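How to Run a Robot Demonstration at Your Open Day Without Losing the Room

By Dale Cloutier
Posted 08/11/2020

Every workshop with a robot in it is eventually asked to show the thing to the public. Ours was asked with 90 minutes of programme already printed and a box of name tags on the way. What follows is how we set up a tabletop demo for a two-armed robot at the Vivwood open day, written down so that next July's crew can make newer and more interesting mistakes.

You will need

One two-armed robot, already working. If it isn't working yet, stop reading this and go fix it.
A table the arms can reach across, with a plain top.
Props. See step 2.
Masking tape, a marker, a spare power bar.
Somebody who can talk and somebody who can drive. Do not try to be both.

Step 1. Pick one job

The temptation is to show everything. Resist it. Visitors stay at a station for as long as it takes to finish a coffee, and in that time they can follow one job from start to finish. We chose putting tools back in a tool kit. Everybody owns a tool kit, and everybody has at home at least one tool that has never been put back in it.

The first plan, folding a T-shirt, lasted one rehearsal. We don't discuss it.

Step 2. Choose props with some colour in them

Grey parts on a grey table are invisible from the second row. A molded case is good because the empty slot tells people where the tool is supposed to go, and they start rooting for it without being asked. Put a few spare objects along the back of the table for when the first job gets stale. Ours ran to a checkered pouch, a piece of foam and a child's busy box with little latched doors, which drew more questions than the robot did.

Step 3. Mark the home positions

Tape a small corner on the table where the case sits. Someone will lean on the table and move it. They'll be very nice about it and they won't mention it to you. With the tape there, resetting takes seconds. Without it, you get to watch a gripper set a tool down with great care a thumb's width to the left of everything.

Check the cables while you're down there. Swing each arm through its full reach by hand and make sure nothing snags at the elbow.

Step 4. Load the knife with no blade in it

If your kit includes a utility knife, take the blade out the night before and put it in a labelled envelope in a drawer. Then tell the person at the front desk you've done it, in case a parent asks. A parent will ask.
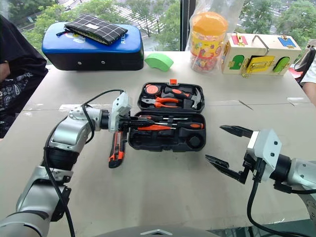
Left gripper with the utility knife beside the open case; the right one is waiting its turn.

Step 5. Run it slow

Set the speed well under what the arms can do. We used a preset from the Otora controller and then turned that down too. Slow looks careful, and it gives your talker time to point at things. Fast looks terrific for one cycle, after which the front row takes a step back and stays there.

Keep people off the table while the arms are live. One person stands by the stop button for the whole session and does nothing else — no handing out flyers, no holding anybody's baby.

Step 6. Have something to say when it drops one

It will drop one. Say what happened in plain words, pick the tool up once the arms are parked, and go again. Our worst run of the afternoon got the only applause, on the fourth try.

Step 7. Questions you'll get

Will it do my dishes? (No.)
How much was it? (Send them to the Vostora table, where they have a brochure and more patience.)
Is somebody controlling it? Answer this one straight. If a person is driving, say so and point to them.
Does it have a name? Have one ready. We didn't, and a six-year-old settled on Kevin.

Step 8. Pack up in the right order

Park the arms, power down, then clear the table. Count the tools back into the case against the list taped inside the storage cupboard. Return the blade. The sign-in sheets go to the Tsai room upstairs, and the power bar goes back to whoever wrote their initials on it in very large letters.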